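November 17, 2023

Second day at Banum. Played the back nine first because the outward half was closed for aeration until noon. Greens were slow and a little bumpy, with sand still sitting in the holes. I left four putts short on the first three greens and then stopped adjusting.

Yardages on the Praneo card are from the rear edge of each tee, and the markers were well forward. The par three is listed at 143. I hit an eight iron and went over the back. Chipped on, 2 putts, bogey. 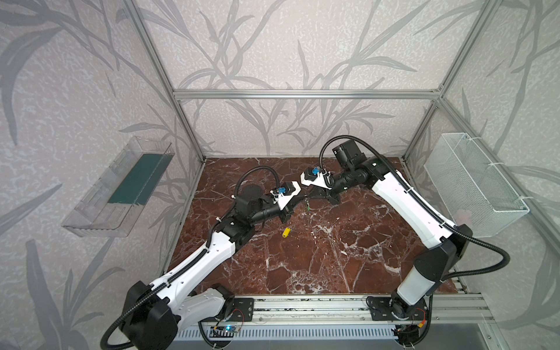 Two arms over the marble top.

The long par four on the Brunet side plays 300 to the corner of the dogleg. Driver runs through the fairway there in dry conditions, so three wood is the correct club. I took driver and found the rough. Grip pressure is still too high in the left hand – the glove is wearing through at the heel pad again, same place as the last one.

Swing notes: ball position has crept back with the mid irons. Moved it forward one ball width on the range afterward and the low pulls stopped. Tempo was better when I counted it out. Will keep the count through December and leave the takeaway alone.

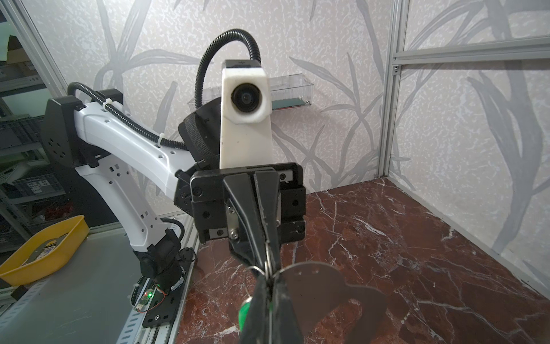
Travel and bookings

Olteo transfer leaves the hotel at seven. Clubs go in the hard case, with the driver head off and wrapped. The resort charges for range balls by the bucket, and the charge was missing from the quote, so check the final bill before leaving. Tee time for the return visit still not confirmed – write to the booking desk again tonight.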